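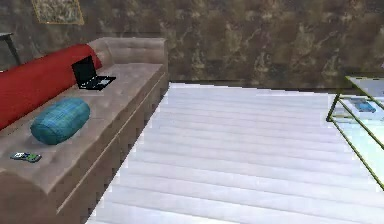
May
By Ga-eun Heo

Progress report to the Coşkun Fund: Kostcombe and Dernthorpe community bus

The second half of the grant period began in the first week of the new timetable. The Kostcombe to Dernthorpe route now runs on every working day, with two round trips in the morning and one in the late afternoon. The afternoon trip leaves Dernthorpe at 4:15, ten minutes later than we proposed, so that people with clinic appointments can make it back to the stop.

We have 126 registered riders. Most live in Kostcombe or on the farms along the river road, and most signed up for medical trips and then started using the bus for groceries as well. Registration is still on paper. The forms are held at the Kostcombe office and typed into the ride sheet at the end of each week. We said in the last report that we would move to online registration this spring. That has not happened. The riders we asked preferred the form or the phone, and the money set aside for the website has not been touched. We would like to talk with you about moving it to the fuel line.

Fuel is the main pressure on the budget. The detour around the Tirow bridge adds several miles to each round trip, and the county has not given us a reopening date. We budgeted for the detour to end before winter and it did not. Everything else is close to plan. Insurance came in slightly under the estimate, and tires were replaced on the older bus in the fall as scheduled.

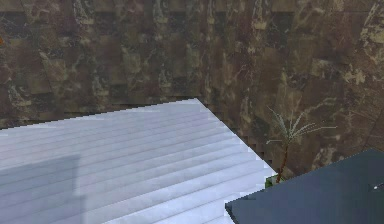 The newer bus was out of service for nine working days with a failed wheelchair lift. During that time we ran the older bus on all trips and booked a taxi for riders who could not use the steps. The taxi bills are listed separately in the attached accounts. The lift part had to be ordered twice, the first one being for a different model year. The repair shop did not charge us for the wrong part.

Driver hours are covered through the end of the summer. We have two paid part-time drivers and a short list of relief drivers, all with current medical cards. One relief driver has asked to come off the list in June, and the opening has been posted at the library and the feed store.

We mailed a short survey to riders and some 80 came back. The most common request was a Saturday trip to Dernthorpe. Second was a bench at the Tirow crossroads stop, where the wait can be long when the bus is held up at the detour. The land beside the stop belongs to the county road department, and we have applied for permission to put a bench there.

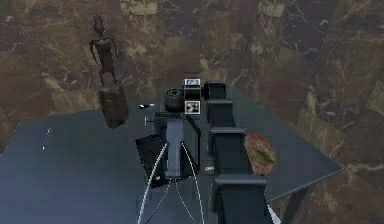
A Saturday trip would need a separate driver shift and is not possible within the current grant. We have worked out the cost of one round trip every other Saturday for a trial of three months, and the figures are on the last page of the accounts. We are not asking for a decision now.

Work planned for the next period:

Print the revised timetable in large type and mail it to all riders.
Put up the bench if the county agrees.
Fill the relief driver opening.
Have both buses inspected before the fall.

The ride sheets and fuel receipts are available at the Kostcombe office.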